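Zarnis Helpdesk
Ticket 4000: Label printer at Clondon prints blank labels between good ones
Site: Clondon packing hall
Opened: 5th September
Status: Resolved, left open for monitoring

Reported fault
The label printer on the dispatch bench feeds a blank label after every second or third good one. Started after the new rolls from MacPherson were loaded. Pustavden site uses the same printer model with the old rolls and has no trouble.

Checks made
Printer restarted, no change.
Print head and rollers cleaned with the alcohol pen, no change.
Test page printed from the front panel. Blanks appear there too, so the order system is ruled out.
Old roll put back in. 20 labels printed, no blanks.
New roll put back in. Blanks returned on the fourth label.

Cause
The new rolls have a narrower gap between labels than the old ones. The gap sensor was still set for the old stock and missed some of the gaps, so the printer fed on until it found the next one.

Fix
1. Load the new roll and close the lid until both sides click.
2. Hold Feed and Cancel together until the light turns amber, then let go. The printer runs out a short strip and stops.
3. In the driver settings, change media type to "Labels with gaps". It had been set to "Continuous".
4. Save, then print a batch from the order screen. We ran 187 labels with no blanks.
5. Write the new roll code on the card inside the bench door and bin the old card.

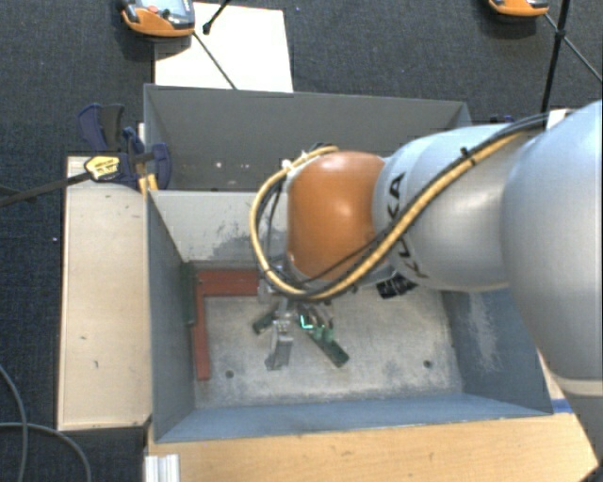
Still to do
Pustavden will get the new rolls when its old stock runs out. Same steps apply there. The driver on the Pustavden PC is an older version and the media setting is under Advanced, second tab.
MacPherson has been asked to print the gap size on the box. No reply yet.
Reopen this ticket if blanks come back. Please note the roll code and keep the faulty strip.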